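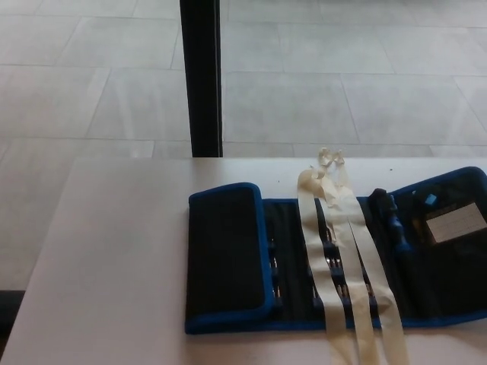 Re: deformables split – the tool roll numbers

Quick reply, between two meetings, sorry for the fragments.

> Could you say how the 600 episodes were divided? On our side (Drandar
> checkpoint, head camera only) the policy does fine on cloth but stalls
> on the tool roll as soon as there is tape lying over it. Are you
> filtering those out before training?

No filtering. 300 with tape across the bits, 300 without, same table. Both halves went into training, held-out set is separate and smaller.

What changed things for us was the relabeling – we stopped giving one instruction per episode and cut each one into short segments, 3375 in total after throwing out the ones with no motion. "Lift the tape" and "close the flap" are seperate segments now. Before that the policy went for the flap with the tape still on. Same stall you describe I think, wrist hovering over the middle section, doing nothing.

Also check your crop. Ours cut off the right pocket in a lot of frames and the model never learned it was there. Widened it in November, retrained, 2 seeds only so don't quote me. Gornness config is otherwise untouched.

Not solved: tape bunched up at the top edge. It grabs the tangle and a bit of the binding with it, then pulls the whole roll accross the table. Depth might help, havent tried.

Segment labels are in the Dekumwood folder, the Matoušek one is old, ignore it. Will send the eval script Saturday if the cluster is back up.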